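Two evenings with the Claron hand-held grippers

We've had a pair of Clarons since November and I've been promising a proper gallery page ever since. If you haven't met them, they're the grippers you hold yourself: one in each hand, doing ordinary jobs with ordinary things, so that a robot arm can learn the same movements later. Kadlec sell them as a kit of two, with the charger, a padded case and a booklet that Aigars Lepik has read far more carefully than I have.

I'm very taken with them! I'll try to be fair about the niggles too, and there are some.

## In the hand

The housing is bigger than you'd guess from the shop page, and your wrist knows about it by the end of a long session. Balance is good though - the weight sits back over your hand, so the fingers never feel as if they're dragging you down towards the table.

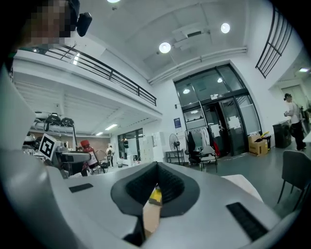
Charging takes two hours from flat, and a full charge got us through 42 goes at one task before the warning light came on. We stopped there for tea, so I can't tell you how long it carries on after that. The booklet suggests calibrating before every session and I'd do as it says. We skipped it once, on a Sunday, and Rasa Lapiņa had to throw away the whole afternoon's work (she was very good about it).

## On the table

Small everyday objects are where the Claron really shines. Lids, knobs, packets, cups, boxes that slide open: you reach for them much as you would with your fingers, and after ten minutes or so you stop thinking about the squeeze. Working with both hands took me longer. I kept wanting to do everything with my right and letting the left one hover, which makes for rather dull training material.

A tablecloth is fine, by the way, and so are gloves. Taking hold of a little round knob on a box is my favourite of the lot, as the fingers bend round it so nicely. 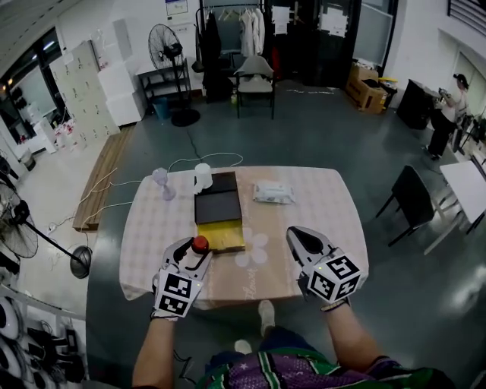
Henok Hadgu is less smitten than I am. He used the older Narumden pair for a long while and wrote to me after his turn: "Lovely on round things, but I still fumbled anything flat. I'd want a thinner fingertip before I bought a set, and a strap that stays put when I turn my wrist over."

Fair enough about the strap. Mine slipped as well until Chelsea Yeoman showed me the second notch, and it has behaved since then. Kadlec have told us that a thinner tip is on the way, with no date yet. We have the kit for another 9 days, so if you'd like a turn, leave a note below and tell us whether you're left-handed.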